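Home Browse Issues Authors About Search

4.2 Crowd flow on watch party nights

The rink at Plollisham opens its doors for road playoff games as well as home ones. On those nights the game is shown on the center video board, the ice is covered, and only the lower bowl is in use. We compared two watch parties with two home games from the same series. Attendance at each watch party was roughly 800, far below a normal home crowd, so we expected short lines everywhere.

The lines at the gates were short. The lines at the food stands were not. Fans at a home game spread their trips over both intermissions and the early part of each period. At the watch parties most of them stayed seated until the horn and then left together, and the wait at the stand nearest the east ramp reached 20 minutes in the first intermission. Only one stand was open on that side. Banik reported the same pattern for outdoor screenings of away games, although in that study the food was sold from carts and the crowd could move past them on either side.

Seating was the second difference. Tickets were general admission, and fans filled the rows facing the board first. The end sections stayed thin until the second period. Şimşekoğlu suggests selling these nights by section to even out the load on the aisles. Our data do not settle the question, but the aisles behind the benches were clearly the slowest to empty after the final horn.

Waste followed the seating. Cups and food trays collected in the center rows, while snack wrappers were more common in the concourse and the small rooms off it. The Vokanau method sorts waste by where it is found, and we kept to that here. Bins inside the bowl were emptied once, after the game. Counts by zone are given in the next section.

Previous section | Next section | References | Cite | Top

Comments

rinkside_ed: We get the same thing at our place. Open a second stand for the first intermission and the line goes away.

M4section: Did you look at parking at all? Getting out of the lot took longer than getting out of the building.

author reply: Parking was outside the study. We only had counts from the gates inward.
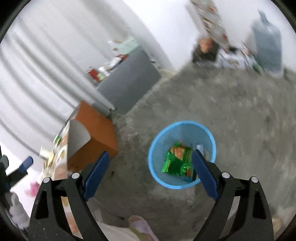 Figure 3. Snack wrapper in a light blue wastebasket.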